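How to pack a small parcel so it arrives in one piece

Most breakages in the post come from empty space inside the box. If the contents can shift, they will knock against the sides every time the parcel is put down. The method below suits mugs, jars, small lamps and anything else you can hold in one hand.

What you need

A clean cardboard box, brown packing tape, plenty of crumpled paper, scissors and a marker pen. Old newspaper is fine, but wrap pale china in plain paper first or the ink may rub off.

Step 1: Choose the box

Leave a gap of two fingers' width between the item and each wall. Press the corners of a used box with your thumb. If they feel soft, put it in the recycling and find another.

Step 2: Close the base

Fold the short flaps in first, then the long ones. Run one strip of tape along the join and carry it a good way up each end. Add a second strip across the middle for anything heavy.
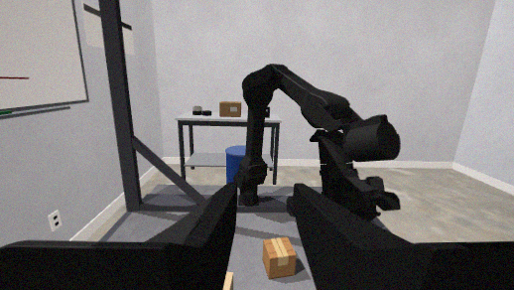

Step 3: Fill and test

Put a thick layer of crumpled paper in the bottom. Wrap the item, set it in the centre and push more paper down the sides until it feels firm. Cover the top, hold the flaps shut and shake gently. If you hear or feel movement, open it and add more.

Step 4: Seal the top

Tape the top the same way as the base. Rub the tape down hard with the side of your hand - cold cardboard and dusty cardboard both make it lift. Skip string, as it catches on sorting belts.

Step 5: Label it

Write the address on the largest face, keeping the label clear of the join. Cross out any old addresses and cover old barcodes. Put a slip of paper with both addresses inside as well.

Weighing

Kitchen scales will do for light parcels. Mine stop at 4000 g, so for heavier ones I stand on the bathroom scales with the box and again without it. Weigh after taping. An empty box of the size I use most comes to 281 g, enough to push a parcel into the next price band.

Keep the receipt until you know the parcel has arrived.

Hacer Çınar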